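Saturday project: sorting the hardware drawer. The drawer has been winning since we moved to Flultgate, and I would like one room in this apartment where I'm in charge.

For anyone new, the drawer is where every screw, hinge, bracket and mystery key goes to retire. It opens about as far as your wrist. After that it makes a noise like a dropped tray and you go buy a new screw.

Step one was emptying it onto the floor. Step two was coffee. I'd recommend doing step two first and then seeing how you feel about step one.

I bought a Brikside organizer for this. The label promises room for nearly 900 small parts, which sounds generous until you find out what counts as small. My door hinges would like to speak to someone.

Current piles: things I recognize, things I don't, and Allen keys. The Allen keys needed their own pile. I have owned maybe four pieces of flat-pack furniture in my life and I could assemble a hotel.
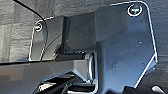

Saturday. Dark gray, mostly.

Found the spare feet for a bookshelf I gave away in Uvbridge. I carried them through 2 moves, wrapped in a paper towel, like heirlooms. The bookshelf has presumably been leaning this whole time.

Also found a small bag labeled IMPORTANT in my own handwriting. It contains a washer. I've put it in its own compartment, since past me clearly knew something.

Several people have asked whether I'm sorting by length or by thread. I'm sorting by whether it rolls under the stove. So far the results are lopsided.

Got the screws into the organizer, closed the lid, picked it up by the handle. Learned that the dividers stop a little short of the lid. Back to the floor.

Round two went faster - I now know most of them personally.

It's 10 at night and the organizer is full, latched and lying flat, where it will stay until one of us dies. The drawer holds a tape measure, a flashlight and the Allen keys. It glides. I've opened it several times just to listen.

Update: went to tighten the loose knob on the bathroom cabinet and none of them fit. Walking over to Dwivedi Hardware tomorrow to buy one screw. They only sell them in packs.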